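Archive > Textiles > Household Linen Newsletter > README

# The Bivora Linen Letter: transcribed text collection

Welcome, and thank you for stopping by! This folder holds the transcribed text of the Bivora Linen Letter, a small newsletter about tablecloths, napkins, tea towels and everything else that ends up in the bottom drawer of a sideboard. It was typed up from paper copies over a good many evenings, and this file is meant to tell you what you'll find, how it was put together, and where you ought to be a little careful with it.

Last updated: 2024-10-15

## What's in the collection

There are 116 pieces of text in all, taken from 56 issues. Some are proper articles with a beginning and an end. Others are letters from readers, and a fair number are household hints that run to two or three lines (how to get candle wax out of a runner, that sort of thing). I went back and forth on whether the hints deserved their own files, and in the end I gave them their own files, so please don't be surprised when you open one and find a single sentence about lemon juice.

The newsletter was put out in Bivora and mailed to subscribers there and in Skostov, the next town over. It started as a supplement to the price list of a fabric shop called Magaña, and for the first few issues it's mostly prices with a bit of chat squeezed in at the foot of the page. By the second year the chat had won, and the prices had shrunk to a box on the back.

Subjects, very loosely, are these:

- Washing, drying and ironing printed cottons
- Hemming and mending
- Storing linen through a damp winter
- Setting a table for company
- Reader letters, including a long argument about starch

The starch argument goes on for six issues. I've kept every word of it, and I do think it's the best reading in the whole folder.

## How the text was typed

Everything was typed by hand from the paper copies. I tried scanning software on one early issue and spent so long fixing the result that I might as well have started from scratch, so I did.

Spelling is left as printed, with one exception: where a word was split across two lines with a hyphen, I joined it back together. Misprints stay. If the newsletter says "tabelcloth" then the file says "tabelcloth" too, and there's a list of the ones I noticed in `misprints.txt`. Where the paper was torn or a fold had rubbed the ink away, you'll see the word `illegible` in square brackets. Please don't fill those in with guesses if you pass the collection along to someone else.

Prices are kept exactly as they stood. I haven't tried to convert them or adjust them for anything.

## A word on the rose prints

A good share of the letters are about rose-printed cloths, which seem to have been on half the tables in Bivora. People wrote in to ask which side should face up for breakfast, whether the reds would run if washed with the whites, and how to hide a darn among the petals. The advice on darning is lovely and very patient: pick your thread from the leaves, work from the back, and leave the blossoms alone unless the hole leaves you no choice.

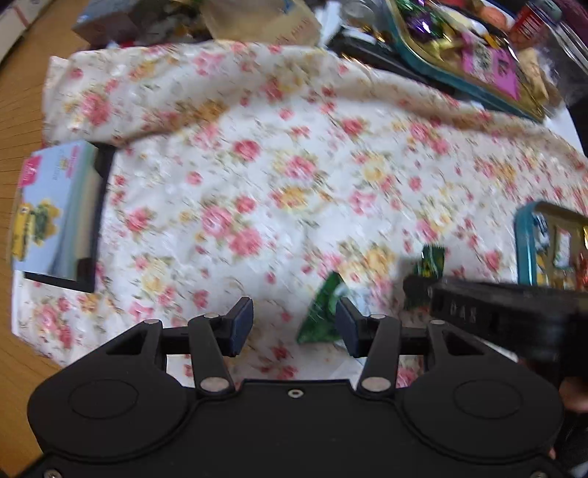
Vol. 3, No. 6

The writer of the regular column had firm ideas about folds, and they come up again and again in this part of the run. A white cloth with roses in pink, red and yellow was, in the column's opinion, cheerful enough to forgive a wrinkle or two at a family meal, but for guests you were to iron it slightly damp, from the wrong side, and carry it to the table over both arms. Readers in Skostov wrote back to say they had children and no spare arms. The column printed their letters without comment, which I've always liked.

If you're only going to read one part of the collection, I'd start with this volume. The printing is clearer, the letters are longer, and the December issue has a full page on airing out holiday linen that I now follow every year myself.

## File names and layout

Each file is plain text, named by volume, issue and position on the page. So `v3_n6_02.txt` is the second piece in the sixth issue of the third volume. Inside, the first line is the printed heading (or `untitled` if there wasn't one), the second line is the kind of piece, and the text begins on the fourth line after a blank one.

The kinds are `article`, `letter`, `hint` and `notice`. I'll admit that the line between a hint and a short letter got blurry now and then. When a reader's initials were printed at the bottom, I called it a letter.

## Things to watch for

The run isn't complete. Three issues are missing altogether, and one survives only as its outer sheet, so you get the front page and the back page with nothing between them. The gaps are listed in `missing.txt`.

The laundry advice is of its time. Some of the stain recipes call for things I wouldn't keep in the house, let alone mix in a bucket, and please don't try them on a cloth you love. Go by the care label if yours has one.

Reader initials were printed in the original and I've left them in, but street names have been taken out of the letters.

Lastly, the notices for the Skurnitz linen fair repeat nearly word for word from one year to the next. If you're counting words or looking for patterns in the language, you'll probably want to keep one and set the others aside.

## Using and sharing

You're welcome to read, copy, quote and reprint anything here for study or for your own enjoyment. I'd be grateful if you named the Bivora Linen Letter when you do, along with the volume and issue.

Corrections are very welcome too! If you own a copy of one of the missing issues, even a stained one, please open a note in the tracker and tell me which it is. A readable photo of each page is plenty to work from, and you can keep the paper safe in your own drawer.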